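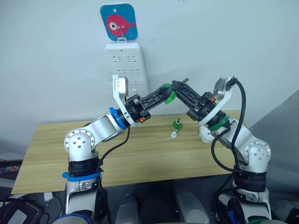
3.2 Participation and Retention in the Rorneck League

The Rorneck adult basketball league admits players aged 40 and over and is played in two divisions from autumn to late spring. At the time of the study it had 663 registered players, of whom 102 were in their first season. Games are played on weekday evenings in school gymnasiums, under rules that differ from the standard code in three respects: the clock runs without stopping until the final two minutes, full-court pressing is not allowed, and each team must give every player present at least one full quarter on the court.

Records were drawn from the sign-in sheets kept at each gymnasium and entered by the league office in Drostolard. The sheets yielded almost 2,000 player-evenings for the period under review. Entries were left out where the name could not be matched to a registration form, or where a game had been called off before the end of the first half. Substitutes who played for a team other than their own were counted once, under the team with which they had registered.

Attendance was highest in the opening weeks and fell during November, when school concerts and parent evenings moved many games to later starting times. The fall was steeper in the lower division. Teams whose games began after 9 p.m. were more likely to play with seven or fewer, and captains of these teams reported difficulty in meeting the full-quarter rule without tiring their older members. A change of gymnasium alone - with the starting time kept the same - had little effect on attendance.

First-season players followed a different pattern. Of the 102 new members, 79 were still attending at the end of the review period. Those who had joined with a friend or a coworker stayed in greater numbers than those placed on a team by the league office. Previous playing experience was a weaker guide than expected: several members who had not played since high school attended more often than former college players on the same team.

Figure 4. Share of registered players attending, by week and division. Solid line, upper division; broken line, lower division. Weeks with no scheduled games are omitted.

The results agree in part with the earlier survey of the Jikari recreational league (Plattner Institute, internal report), in which late starting times were also linked to lower attendance. The Jikari survey relied on players' own recall, however, and did not separate new members from returning ones. Injury was given as the reason for leaving in fewer cases in Rorneck than in Jikari, although the two leagues record injuries in different ways and a direct comparison should be made with care. Reasons for leaving are treated further in Section 3.3.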